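Romard Children's Chair – Assembly, Placement and Care
Section 4: Setting up and using the chair
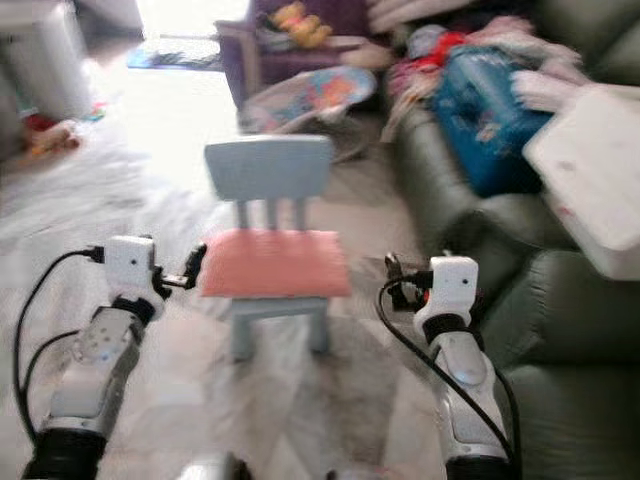 Elin Jarman wrote to ask whether the chair can be used on carpet or only on a hard floor. Both are fine, but the final leveling step has to be done on a hard floor. On a soft surface a short leg is easy to miss.

4.1 Before you start

Keep the bag of bolts closed until the legs are sorted. You need the hex key from the bag and a clean towel to lay the parts on. Adult assembly only.

CAUTION: Small parts. Keep bolts and caps away from children under 3 years until the chair is finished and checked.

4.2 Assembly

1. Lay the backrest face down on the towel. The solid curved rail is the top.
2. Fit the crossbar between the legs. Push it in by hand until it stops. Do not use a hammer.
3. Set the seat in place and start all the seat bolts with your fingers. Leave them loose.
4. Turn the chair upright on a hard floor and press down on the middle of the seat.
5. Tighten the bolts a little at a time, going from corner to corner.
6. Press on each corner of the seat. If the chair rocks, loosen the bolts half a turn, press down again and repeat step 5.
7. Push the caps over the bolt heads.

Note: If a bolt will not start by hand, back it out and try again at a straighter angle. Forcing it will strip the insert. Replacement inserts are listed as part 531.

4.3 Placing the chair

1. Choose a flat spot with clear floor on all sides.
2. Pick up toys, blankets and bags from the floor where the child will walk.
3. On carpet, press the seat down once more and check that all the legs sit evenly.
4. Leave a gap between the chair and a sofa or armchair, so that it does not become a step for climbing.

CAUTION: Do not place the chair under a window or next to a heater, stove or hanging cord. Do not let a child stand on the seat or lean over the backrest.

4.4 Cleaning

Wipe the painted parts with a damp cloth and dry them right away. For the seat, use a drop of dish soap in warm water and wipe it again with plain water. Bleach and scouring pads will dull the color – the pink shows it first.

Leg ends pick up carpet fibers. Turn the chair over and pull them off by hand.

4.5 Checking

Check the bolts after 22 days of use and again every 3 months. Tighten any that have worked loose. Stop using the chair if a slat is cracked or a leg moves in its joint. Order parts by the number printed on the parts sheet, and have the chair color ready when you call.

Section revised April 30, 2020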